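Sorting trials stopped for 12 days after grip fault

The packet sorting trials at Umutstead were halted in April after one of the robot's hands closed without being told to. There were no injuries and nothing was broken. We stopped all powered arm work the same afternoon and kept it stopped for 12 days.

The fault came up partway through a run of the compartment box task, the one most of you have seen on visits. The hand is supposed to pick up a small flat item, place it in a section of the cardboard organizer, open, and pull back. On run 641 it placed the item, opened, and then closed again while the arm was still over the box. The operator pressed the stop and the arm held position. A person had been reaching toward the table to straighten a packet, and their hand was close enough that we logged it as a near miss.
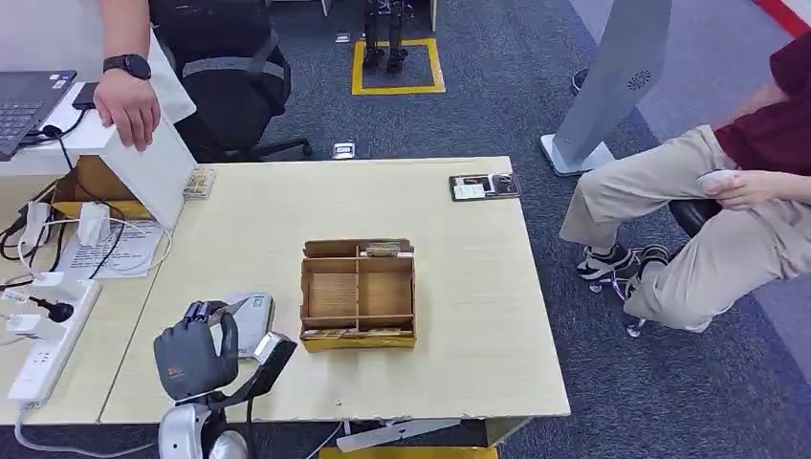 Necati Işık went through the logs that evening. The controller never sent a close command. What it did send was a short gap, when the hand's data link dropped out and came back. On reconnecting, the hand went to the last grip position it had stored, which was a closed one. The firmware on our older hand, the Flirkotness, opens on reconnect. The Mandagi hand we fitted over the winter does not, and we had not checked. That should have been part of the changeover and it was missed.

The dropout itself came from a connector at the wrist end of the data cable. It had worked a little loose and would lose contact when the wrist was turned past a certain angle. Necati could bring the fault on by hand once he knew where to look. We pulled the link records for earlier runs and found 17 shorter dropouts going back several weeks. None of those had led to any movement, so no alarm was raised and they sat in the log unread.

Three things have changed. The connector has been replaced with a locking type and the cable is now clamped on both sides of the joint. After any loss of link the hand stays where it is until the operator clears it from the laptop. Link dropouts of any length now show up as a warning on the run sheet.
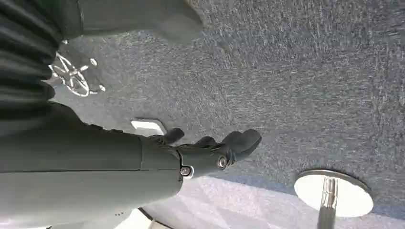
Arm and hand extended past the table area at Umutstead.

The working rule at the table has changed too. While the arm is powered, do not reach over the table to move a box or packet, even if the arm is still. Ask for a stop, wait for the operator to say it is on, then reach. This applies to visitors and to staff from Zernside who come in to help with setup. Stools and chairs should be kept back from the arm's reach during a run.

Trials are running again at reduced speed. If you see the hand move when you did not expect it to, press the stop first and write it up after. Reports go to Necati.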